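Section 7: Setting Up Live Match Playback on the Trurnorard Receiver

This section covers first-time activation of the live sports service on a Trurnorard receiver, including region setup, channel mapping and recording of live matches. Complete the network setup in the previous section before you begin. Settings marked with an asterisk in the on-screen menu require the account PIN.

Before you start

Have the following ready:
- The receiver, connected to a TV by HDMI
- The Sterska remote with fresh batteries
- The service account email and PIN
- The ZIP code of the address on the account

The receiver must be running software released in February or later. To check, open Settings, then System, then Software. If the update line reads "Pending," select it and wait for the receiver to restart. The front light blinks white during the update.

CAUTION: Do not unplug the receiver while the front light is blinking. An interrupted update can erase the channel map and all scheduled recordings.

7.1 Activating the live sports service

1. Press Home on the remote.
2. Select Live, then Sports, then Activate.
3. Enter the account email and PIN.
4. Confirm the ZIP code. The receiver uses it to determine which matches may be shown at your address.
5. Select the Evangelista sports package and press OK.
6. Wait for the message "Service ready." Leave the receiver on this screen until the message appears.

If "Not authorized" appears in place of "Service ready," the package has not been added to the account. Add it on the account web page, then repeat steps 2 through 6.

NOTE: Activation is tied to the receiver and the address together. Moving the receiver to a second home does not move the viewing region. Contact support to change the registered address.

7.2 Mapping the match channels

Match channels are added to the guide as a block starting at channel 191. The block can be moved if it overlaps with antenna channels.

1. Open Settings, then Channels, then Map.
2. Highlight the block named "Sports Live."
3. Press the right arrow and enter a new starting number.
4. Press OK. The receiver checks for conflicts.
5. If a conflict is listed, choose Shift Up or enter a different number.
6. Select Save Map.

The overflow channels carry matches that kick off at the same time as the main broadcast. They are hidden from the guide when no match is scheduled. An overflow channel that has been set as a favorite remains in the favorites list and displays "No event" between matches.

NOTE: Resetting the channel map returns the block to its original position. Favorites are kept. Custom channel names are not.

7.3 Choosing commentary and picture mode

Commentary is selected separately for live viewing and for recordings.

1. Tune to any match channel.
2. Press Options.
3. Select Audio and choose a commentary track. "Stadium" plays crowd sound with no announcers.
4. Select Apply to Live, Apply to Recordings, or both.
5. Return to Options and select Picture.
6. Choose Standard or Motion. Motion is intended for fast play and disables the receiver's noise filter.

Some broadcasters send only one commentary track. In that case the Audio menu is gray and the setting is ignored until the next match that offers a choice.

CAUTION: Do not turn on motion smoothing in both the TV and the receiver. Using both causes doubled edges on the ball and on-screen score.

7.4 Recording a match

1. Press Guide and highlight the match.
2. Press Record once for a single match, or twice for every match of the same competition.
3. Set End Padding. The default is 18 minutes.
4. For knockout matches, set End Padding to Extended. The recording then follows the broadcaster's end signal and includes extra time and penalties.
5. Select Confirm.

The receiver has 2 tuners. Live viewing of a match channel uses one of them. When a third request is made, the receiver displays a conflict screen and asks which item to cancel. If no choice is made, the request with the lowest priority is dropped. Priority is set under Recordings, then Manage, then Order.

Recordings of matches are kept for 7 days unless marked Protect. Protected recordings count against storage and are not removed automatically.

7.5 Watching in a second room

The Lerklow extender sends the receiver's output to a TV in another room, such as a bedroom. It does not require its own account.

1. Plug in the extender and connect it to the second TV.
2. On the receiver, open Settings, then Rooms, then Add Room.
3. Press the pairing button on the extender and hold it until the light turns green.
4. Select a room name from the list.
5. Tune the second TV to a match channel and check that sound and picture are present. 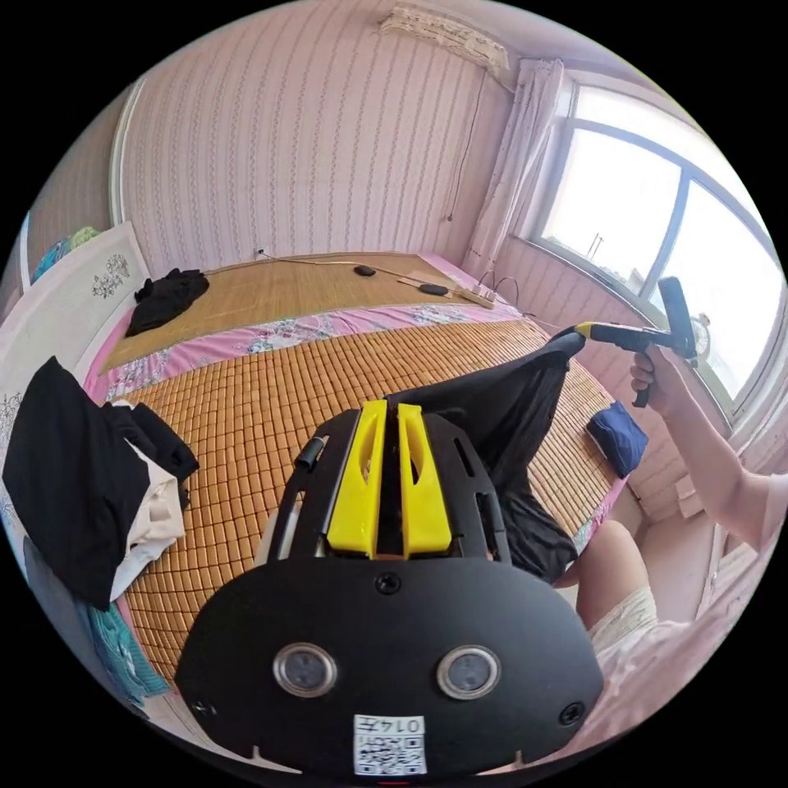
Figure 7-4. Bedroom with tan tile mat on bed.

Keep the extender's vents clear. Do not place it on bedding, under clothing or behind a closed cabinet door.

The second room runs a few seconds behind the main TV. To reduce the delay, open Rooms, select the room name and set Buffer to Short. Return the setting to Normal if the picture freezes.

7.6 Troubleshooting

"Not available in your area": The match is restricted at the registered address. Check the ZIP code under Account. If it is correct, the restriction comes from the broadcaster and cannot be removed at the receiver.

Match channel missing from guide: Open Channels, then Refresh Guide. Allow the refresh to finish before changing channels.

Sound ahead of picture: Set Audio Delay to Auto. If the TV is connected through a soundbar, turn off the delay setting on the soundbar first.

Recording stops before the final whistle: End Padding was set to a fixed value. Change it to Extended for later matches in the competition.

Second room shows a blank screen: Remove the room under Rooms and repeat the steps in 7.5.

Section revised 7th June. For parental controls and purchase limits, see Section 8.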